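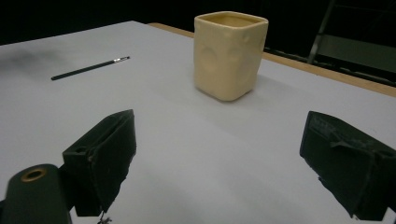
Managing plantar heel pain: notes from a clinic

Heel pain is among the most common reasons for a first appointment at the Pekater clinic, where I have practised as a physiotherapist for several years. Most patients arrive having already tried something at home. Some have bought gel pads, others have rested completely for weeks, and a fair number have rolled the foot over a frozen bottle every evening until the skin was sore.

I reviewed our own records in May. Of 141 patients seen with plantar heel pain, the majority described the same pattern: sharp discomfort with the first steps of the morning, easing after a short walk and returning by late afternoon. Imaging was seldom required. A careful history and an examination of the foot and calf were sufficient in most cases.

The programme we recommend is a plain one. Patients are asked to perform slow heel raises with a rolled towel beneath the toes, every second day. Each raise takes several seconds in both directions. Load is added gradually, usually by means of a rucksack filled with books. Some soreness during the exercise is acceptable, provided that it has settled by the following morning.

My colleague Fikri Wibisono, who runs the evening sessions at Goh, prefers to begin with a calf stretch and introduces the raises after 7 days. We have discussed this at length and have not reached agreement. Both approaches are offered, and patients may choose between them.

Footwear is also raised at almost every appointment. A shoe with a modest heel and a firm sole is generally more comfortable than a flat one in the early weeks. Expensive insoles made to order are rarely our first suggestion - a simple pair from a pharmacy may be tried beforehand.

Patients should expect progress to be slow. We arrange a review at six weeks, and many people still have some pain at that point. Numbness, swelling, pain at night or pain following a fall should be reported to a doctor promptly and should not be managed with exercises alone.

The exercise sheet is available from reception on request.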